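Sorting & Small Storage FAQ

Quick answers to the stuff that lands in our inbox most. We update it when we get time, last big clean up was September. If yours isn't here use the contact form, same as always.

What size box do I need for cards and packets?

Depends on the card. Measure the longest side, add a finger width, go from there. Most people buy too small. Seed packets, sample cards, tea bags, sachets — all fine in the standard Collen. Full-size greeting cards, no. Get the Collen Wide.

Clear, smoke or white?

Up to you. Clear shows everything, including the mess. Smoke hides a bit of dust and you can still tell which sections are full. White is white. Same price, same mold, same size inside.

Do the dividers come out?

Collen: no, fixed. Brukent: yes, they slide. If you know what you're storing, fixed is nicer, nothing shifts when you carry it. If you change your mind every month get the Brukent.

Can I order extra dividers?

Brukent only. Packs of 2. We don't sell singles, sorry, people ask a lot.

How should I set up to sort a big pile?

Clear table first. All of it. Box goes toward the back, to one side, and the pile goes close to you. Then you aren't reaching over the box every time you pick something up. A pale surface helps if your box is tinted, you can see the dividers better. And do one kind of thing at a time. Don't open three boxes at once, you'll lose track by lunch.
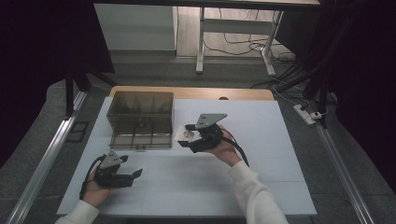 Work in short runs. 50 packets, then stop and straighten what's in the box, then the next 50. If you leave the straightening to the end the tall ones lean over and you end up pulling half of them out agian.

Which way should packets face?

Printed side toward you, top edge up. If the packet has a flap, flap at the back. Only real rule is all the same way.

Flat or standing?

Standing if they're stiff enough. Flat if they're floppy, but then only a short stack per section or you never see the bottom one. Mixed boxes work ok, just keep the flat ones in their own section.

My packets are too short and disappear between the dividers.

Fold a strip of cardstock and put it in the bottom of the section. Lifts them up. Old cereal box is fine too.

Do you sell labels?

Yes, Pai labels. Removable, matte, take pencil or pen. Rolls of 1,000, or a small sheet if you just want to try them. They stick to smoke and clear plastic. They do NOT like textured lids.

Will Pai labels leave glue behind?

Not if you take them off inside a year or so. After that warm water and a thumb. Don't scrape with a blade, it marks the plastic and we can't replace it for that.

Is there a lid?

Not included. Collen and Brukent are both open-top as sold. Lids are a separate item and they're for stacking more than anything — not airtight, don't store loose tea leaves in there.

How high can I stack?

With lids, 2 on an open shelf. More than that inside a cabinet if it's packed snug. Without lids please don't stack.

How do I wash it?

Hand wash, dish soap, soft cloth. Dry it all the way before anything paper goes back in, the corners hold water. No dishwasher. The tint survives but the walls can bow and then the lid wont sit.

There's a hairline mark inside a divider, is it cracked?

Probably a mold line. Run a nail over it. Smooth = mold line, normal. If the nail catches, send us a photo with your order number and we'll swap it.

Can I use it in a drawer?

Yes, check the height first. Drawer fronts lie. Measure the inside, with the drawer above closed. Felt pads under the box stop it sliding.

Do you ship the Tolel tray with the boxes?

Separate carton, so it may show up on a different day. One shipping charge though. If you were charged twice, write us.

Returns?

Unused, in the box it came in. Labels once opened can't come back. Divider packs can if the bag is still sealed.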